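Moving to a smaller place, and loving it

We've been in the new apartment for five weeks now and I still wake up happy about it! It has 33 fewer things wrong with it than the old one (I kept a list, and yes, I'm that person). The building is on the Mussa side of the canal, up two flights of stairs, and in the morning the light comes right down the hallway and lands on the kitchen floor.

What I really want to talk about is getting rid of stuff, which turned out to be the best part of the whole move. I started in March with the books. I owned 6 boxes of them and swore I needed every one, and then I sat on the floor and opened a few and realized I couldn't remember a single thing about half of them. Off they went to the Skover Street library sale. Then the coats, the extra plates, the lamp I never liked.
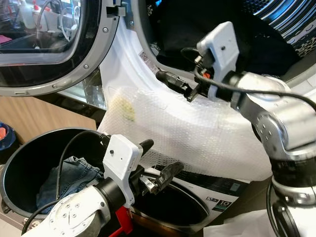

By the last week I was on a roll and asking the same question about everything: would I carry this up two flights myself? If I had to think about it, out it went. The bread pans made it. The giant stockpot did too, because soup season is sacred in this house. The exercise bike did not (sorry, bike).

And the walking! The bakery is so close that I go in my slippers, and the market at Ustero has peaches right now that drip all the way to your elbow. Next up is the balcony, where I'm planning tomatoes and way too much basil.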